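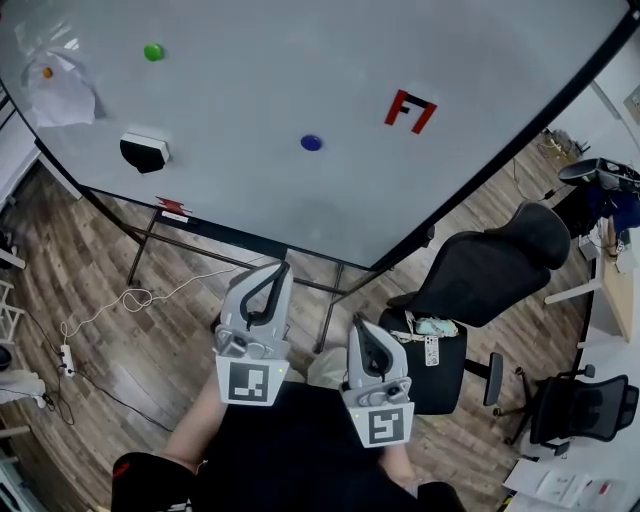
Figure 6.1 Small objects spaced well apart on a white tabletop with a thin black rim.

Chapter 6
Seated and Standing Work at Tables

6.1 Scope of the chapter

Chapter 5 dealt with lifting and carrying, where the load on the body comes mainly from the weight being moved. In table work the objects are usually light. The load comes from the weight of the worker's own head, arms, and trunk, and from how long these are held in one position. The methods of Chapter 5 therefore give little guidance, and a different set of measurements is needed.

Three terms are used throughout. The work surface is the top of the table or bench. The work height is the level at which the hands operate, and it may be well above the work surface when the task involves a tall part or a fixture. The work point is the place the worker must look at. Many errors in table design come from treating these as one and the same.

6.2 Reach

The area of a table that a person can use is smaller than the table. The normal reach area is swept by the forearm with the upper arm hanging close to the body. The maximum reach area is swept by the straight arm from the shoulder. Items handled often belong in the first area. Items handled now and then may be placed in the second. Anything beyond both can be reached only by bending the trunk or by walking.

Spacing matters as well as distance. Small items set close together are harder to grasp than the same items set apart, and workers tend to bring the head closer to the table when picking from a crowded area. A plain, light surface makes dark items easier to find but may produce glare under strong overhead lighting (see Section 6.7).

6.3 Forward lean 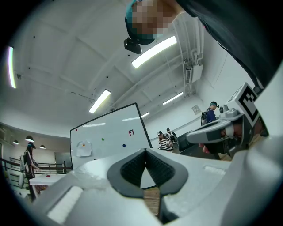 Figure 6.2 A person leaning forward, seen from below.

When the trunk bends forward, the muscles of the lower back must hold up everything above the hips. The effort rises with the angle of the bend and with any extension of the arms. A short lean is harmless to most people. A lean held for minutes at a time, or repeated all day, is a common source of complaints.

Lean has three usual causes: the work point is too far away, the work point is too low, or the detail to be seen is too small for the available light. The remedy depends on the cause. Raising the table does nothing for a worker who leans in order to see.
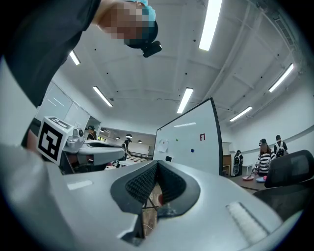 The case used in this chapter is the packing room at Kudska, a maker of small brass fittings. Its 34 benches were all set to one height when the room was fitted out. Elibariki Nyanda, the plant engineer, recorded 200 work cycles and noted the position of the trunk in each. In 44 of them the worker leaned far enough to lift the shoulders clear of the chair back. Most of these took place at the far parts tray. The full record is given in Table 6.4 and is needed for Exercises 3 through 8.

6.4 Measuring work height

Work height is measured from the floor to the hands, with the worker wearing normal footwear. Measure at the start of the task and again after the worker has settled into it. If the two values differ, record both.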